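From: Lim
To: Garley Textile Care list
Date: Mon 6 August
Subject: Re: [garley-textile] Absorbency drop after third wash, gray terry

> We took delivery of 584 gray hand towels in June and they tested fine
> out of the bag. After the third wash the drop test went from under two
> seconds to 13. Same water, same machines, same detergent (Jistex liquid,
> label dose). Softener is not used on this line. Is this a finish
> problem or a rinse problem? The supplier says rinse, of course.

Probably rinse, but I would not close the finish question yet.

A silicone softener applied at the mill usually shows up at wash zero. The drop beads and sits there. Yours absorbed normally when new and got worse, so something is being added in the process. The two usual candidates are detergent carryover and hardness deposits, and they need different fixes.

To separate them:

1. Take one affected towel and wash it alone, warm, with no product at all. Look at the water after 7 minutes of agitation. Standing foam means carryover.

2. If there is no foam, soak a second towel in dilute citric acid for 35 minutes, rinse twice, dry flat and repeat the drop test. Recovery points to hardness.

3. If neither changes anything, send a swatch out for solvent extraction. At that point I would start to believe in the finish.

Check the load weight too. Heavy pile holds a lot of liquor, and a machine filled by volume will be overloaded by weight well before it looks full. We cut our fill by about a fifth on the thick goods and left the program alone. The second rinse came out clear after that. If your controller allows it, adding an intermediate spin does more than adding a third rinse.

On dosing: the label figure on most liquids assumes medium soil. Hand towels from an office are light soil. Half dose is a reasonable place to start, and go down from there until whiteness or odor complains. With gray goods you will have to go by odor.

Someone asked last month whether storing towels folded or loose affects the test. We saw no difference on the Mamidex terry, provided they were fully dry first. Do not test on a crease, though. The pile is crushed there and the drop spreads along the fold line, so the reading is useless. Lay the towel flat, wait an hour, and take five drops away from the hem. Report the median and the worst. An average hides the one bad spot you are looking for.

Please post the foam result either way, and your water hardness if you have it. Several of us are on the same supply and it would save repeating the work.
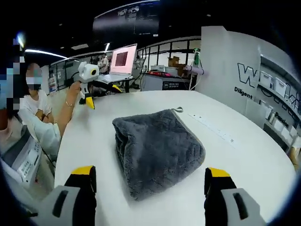
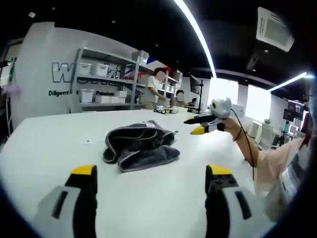
Dark gray towel on the white table, folded (first) and bunched up (second).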